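3.2 What counts as a wiped counter

Studies of kitchen cleaning have mostly relied on what people say they do. We are doubtful of this, and the diary returns in our own January round did little to change our minds. Of the 216 households that kept a diary, 67 reported wiping the counter after every meal. Golob and Willems visited five of these homes and found crumbs along the back of the counter in each. Five homes is a small number and we make no claim from it beyond the obvious one, that "wiped" in a diary can mean a pass over the part of the counter nearest the person holding the cloth.

Earlier work by Van der Linden treated the counter as a single surface, scored clean or not clean. We see two problems with this. The first is that a wooden counter hides a good deal. On planks that already run from honey to dark brown, a tea stain or a smear of fat can pass for grain, and our two scorers disagreed more often over wood than over any other material. The second is that the score ignores where cleaning things are kept, although their place might well shape which parts of the counter get attention. In the kitchen shown in Figure 4, a sponge with a green scrubbing side lies on the sink ledge and a canister of disinfecting wipes stands toward the back of the counter, while a dark cloth is bunched up out on the wood. Three ways of cleaning one surface are within reach of each other, and a diary entry reading "wiped down" does not tell us which was meant.

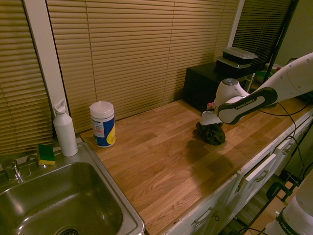
Figure 4. Wooden counter beside a steel sink, with sponge, wipes and dark cloth.

3.3 Cloth, sponge or wipe

The Cuneck checklist asks respondents to name their "main" cleaning tool. We kept the item so that our results could be set beside the older ones, but we do not think it measures much. Lobo's interviews suggest that people answer with the tool they feel they ought to use. Several respondents named wipes and then, asked to talk through the previous evening, spoke only of a cloth. Whether the wipes had been used at all that week they could not say.

Dark cloths raise a further difficulty. The checklist has respondents judge by eye whether the cloth is "visibly soiled" and should be changed. With a pale cloth this is at least a question that can be answered. With a black or very dark green one it is close to meaningless, and we would treat any low rate of reported soiling with suspicion until cloth color has been recorded. The published Cuneck data do not record it.

Then there is the matter of how a cloth is left. Godoy has argued that a cloth left in a heap shows an interrupted task and one spread flat or hung shows a finished one. The idea is appealing and easy to code, perhaps too easy. A heap may be a pause, or it may be how that household always leaves its cloth. A still picture cannot separate the two.
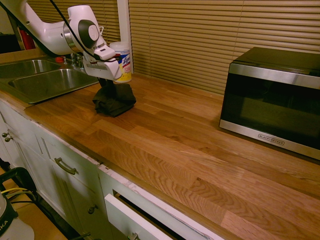

We therefore coded position only: on the counter, on the sink or faucet, or elsewhere. Distance from the sink was noted as near or far, with no attempt at finer steps. Toom coded the full set and Lobo coded a part of it a second time. Agreement was good for position and poor for near and far, mainly in kitchens with double sinks, where the two coders had measured from different basins. We dropped the distance measure.

Large items on the counter were coded as well. A microwave that stands against the back of the counter takes a stretch of surface out of daily cleaning unless someone is willing to move it, and most of the people Lobo spoke to were not. The Kimel scale gives full marks to a counter whose open area is clean, which seems to us generous. We report both the Kimel score and a stricter one that includes the strip beside and behind fixed items, and readers may choose between them. The ranking of households changes a good deal depending on which is used, and that alone should make us careful about any single cleanliness score.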